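Zwischenbericht an die Hastley-Stiftung
Vorhaben: Verbraucherberatung zu alternativen Heilangeboten in Zulville und Grondville
Berichtsmonat: Februar
Stand: März 2022

1. Stand der Arbeiten

Die Beratungsstelle in Zulville ist seit Beginn des Berichtszeitraums regelmäßig geöffnet, die Nebenstelle in Grondville nur nachmittags. An beiden Orten beraten wir Menschen, die ein Angebot aus dem Bereich der alternativen Heilkunde in Anspruch genommen haben oder es vorhaben. Meist geht es um Preise, um Vorauszahlungen und um die Frage, ob die behandelnde Person überhaupt eine Erlaubnis zur Ausübung der Heilkunde hat.

Medizinische Empfehlungen geben wir nicht. Wer mit einer laufenden Behandlung zu uns kommt, wird an die Hausarztpraxis verwiesen, und zwar im Gespräch und noch einmal schriftlich auf dem Merkblatt. Das war im Antrag so vorgesehen und wird an beiden Standorten gleich gehandhabt.

Die häufigsten Anfragen betrafen Irisdiagnostik, Bioresonanz und die Fernbehandlung über Telefon oder Video. Bei der Fernbehandlung hatten wir mit weniger Nachfrage gerechnet. Viele Ratsuchende haben dort Pakete mit mehreren Sitzungen gebucht und kommen aus dem Vertrag nur schwer wieder heraus. Wir haben deshalb einen Musterbrief für den Widerruf geschrieben, der nicht im Arbeitsplan stand. Er liegt in beiden Stellen aus und kann mitgenommen werden.

2. Merkblätter

Das erste Merkblatt ("Vor der ersten Sitzung") ist fertig und wurde in einer Auflage von 600 Stück gedruckt. Davon gingen 400 nach Zulville und 200 nach Grondville. In Grondville war der Vorrat schneller aufgebraucht, weil zwei Apotheken dort einen Stapel übernommen haben. Ein Nachdruck ist beantragt.

Das zweite Merkblatt behandelt Nahrungsergänzungsmittel, die während einer Behandlung verkauft werden. Der Text liegt vor, die rechtliche Durchsicht steht noch aus. Strittig ist der Absatz über Heilversprechen. In der jetzigen Fassung steht dort, woran man eine unzulässige Werbeaussage erkennt - die Formulierung muss so gewählt sein, dass kein einzelner Anbieter gemeint sein kann. Wir haben zwei Varianten zur Prüfung gegeben.

Eine Fassung in einfacher Sprache ist für beide Merkblätter vorgesehen. Begonnen wurde damit noch nicht.

3. Anbieterübersicht

Die Übersicht der Anbieter in der Region ist der aufwendigste Teil des Vorhabens. Aufgenommen wird, wer öffentlich für eine Behandlung wirbt, gleich ob mit Praxisschild, Anzeige oder eigener Webseite. Erfasst werden Verfahren, Preis der ersten Sitzung, Angaben zur Qualifikation und die Frage, ob ein schriftlicher Vertrag angeboten wird. Eine Bewertung der Wirksamkeit findet nicht statt.

Die Dateneingabe hat das Büro Sumampouw übernommen. Die erste Lieferung kam pünktlich, enthielt aber etliche Doppelungen, vor allem bei Praxen, die unter mehreren Namen auftreten. Die Bereinigung hat uns Zeit gekostet, die an anderer Stelle fehlte. Mit Sumampouw ist nun vereinbart, dass die Anschrift als Abgleich dient und der Name nur als Zusatz geführt wird.

Offen ist die Frage, wie mit Anbietern umzugehen ist, die auf unsere Anfrage nicht antworten. Bisher steht in der Spalte "keine Angabe". Das kann als Vorwurf gelesen werden, und eine Praxis hat sich darüber auch schon beschwert. Unser Vorschlag ist, die Spalte bis zur Veröffentlichung leer zu lassen und das Datum der Anfrage zu nennen. Wir bitten die Stiftung hierzu um eine kurze Rückmeldung.

4. Veranstaltungen

Der Informationsabend in Zulville fand wie geplant statt. Thema war der Unterschied zwischen Heilpraktikererlaubnis, ärztlicher Zusatzbezeichnung und frei gewählten Titeln. Aus dem Publikum kamen viele Fragen zur Erstattung durch die Krankenkassen, auf die wir nur teilweise vorbereitet waren. Für den nächsten Termin wird dieser Punkt ausgearbeitet.

Der Abend in Grondville musste verschoben werden, der gebuchte Saal stand nicht zur Verfügung. Ein neuer Termin ist angefragt.

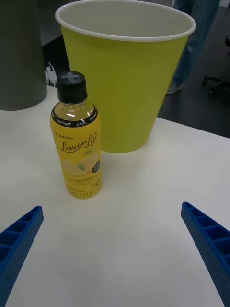 Zitronentee auf dem Tisch

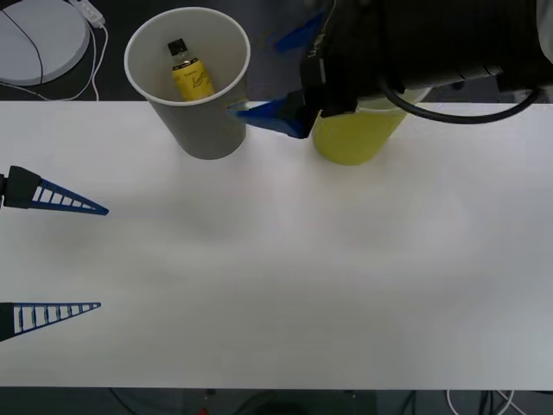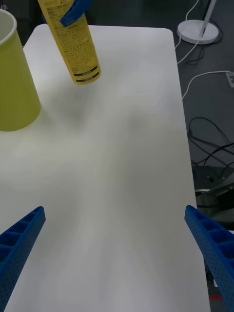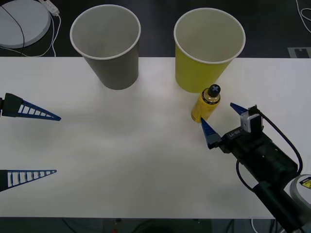
Zwei Papierbecher und eine kleine gelbe Flasche

5. Mittelverwendung

Die Ausgaben liegen im Rahmen des bewilligten Plans. Bei den Druckkosten ist eine Überschreitung absehbar, falls der Nachdruck des ersten Merkblatts genehmigt wird. Sie lässt sich aus dem Posten Reisekosten decken, der bisher kaum beansprucht wurde. Eine Umwidmung beantragen wir gesondert.

Die Miete für Grondville wird ab dem kommenden Quartal monatlich statt vierteljährlich gezahlt. Am Gesamtbetrag ändert sich dadurch nichts.

6. Abweichungen vom Arbeitsplan

Verzögert sind die rechtliche Durchsicht des zweiten Merkblatts und die Veröffentlichung der Anbieterübersicht. Bei der Übersicht rechnen wir mit einem Rückstand von 2 Monaten. Die telefonische Sprechstunde, die erst für später vorgesehen war, läuft dagegen schon, zunächst nur von Zulville aus. Sie wird überwiegend von Angehörigen genutzt, die sich Sorgen um ein Familienmitglied machen. Für diese Gespräche haben wir noch keinen Leitfaden. Sie dauern länger als die Beratung vor Ort und enden oft ohne klares Ergebnis, da der Vertragspartner selbst nicht am Telefon ist.

7. Nächste Schritte

Abschluss der Bereinigung in der Anbieterübersicht und zweite Lieferung durch Sumampouw
Rechtliche Freigabe des Merkblatts zu Nahrungsergänzungsmitteln
Neuer Termin für den Informationsabend in Grondville
Leitfaden für die Telefonberatung von Angehörigen
Beginn der Fassungen in einfacher Sprache

Der Verwendungsnachweis mit den Einzelbelegen geht der Stiftung getrennt von diesem Bericht per Post zu.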